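Section 4: Your first teaching session

Okay, you've got the Kusow software running and both arms answer the controls. Now the fun part - you get to show the robot a job by moving your own hands! I teach in a kitchen because that's where most of our tasks happen, and everything below works the same in any room.

1. Drive the robot to its start spot and stop. I use tape on the floor so I can come back to the same place every time.

2. Look through the head view before you touch anything else. You want both hands in sight, low down, with the floor open ahead of you.
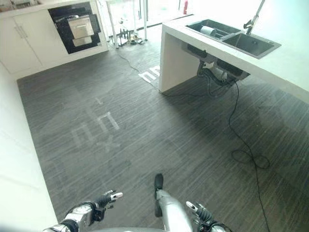 Sneha Tomar wrote in to say that she skipped this check for a whole Sunday and ended up with 16 recordings where the left hand never showed up at all. She now does it before every single take, and so should you.

3. Walk the route with your own eyes and find every cable.

CAUTION: Never drive over a cable. The head view makes them look flatter than they are, and a loop can catch a foot or a wheel.

4. Put on the gloves and hold still until the Cenard panel says READY. If it's still thinking after 50 seconds, take them off and start over (I have to do this more often than I'd like).

5. Press Record, then reach for the object. Go slow, slower than feels natural. Let the fingers meet one side and bring the thumb in from the other.

6. Switch to the wrist view once you've got hold of it. The head view is great for getting there, but it's pretty useless for judging a grip.
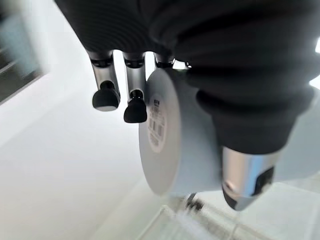 Fig. 4-2. Wrist view: white disc held between fingers and thumb.

7. Finish the move, open the hand all the way, back off and press Stop.

Note: Keep your bad takes in a separate folder - don't mix them in with the good ones. I shoot for 200 clean takes per task, and for fiddly round things I've gone as high as 600.

8. Name the batch and upload it. Section 5 covers trimming.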